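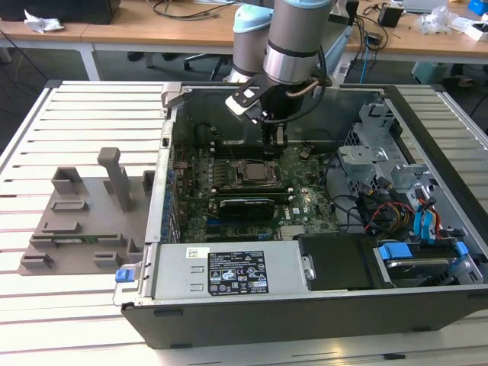
4. Setting up the processor pick

With the tower lying on its side and its side panel off, you can bring the Porora arm down over the board at your leisure. Do switch the computer off at the wall first, please, and keep your free hand near the stop button.

4.1 Load the saved position "tray 2" and let the arm come to rest.

4.2 Set the grip force to 70. Anything higher is really more than a processor needs, however tempting it may be!

4.3 Close the fingers on the two side edges, keeping the pads well clear of the contacts. 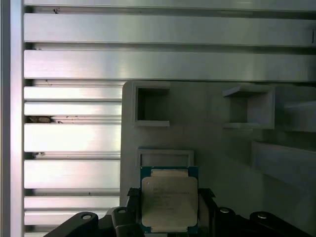
Fig. 7. Processor held between the fingers, fixture behind.

4.4 Lift at slow speed and pause before moving across.

CAUTION: Never reach into the case while the arm is powered.

Note: Ignacio Nieto keeps the spare finger pads in the Tirent drawer.

We use cookies to remember your settings. Accept | Manage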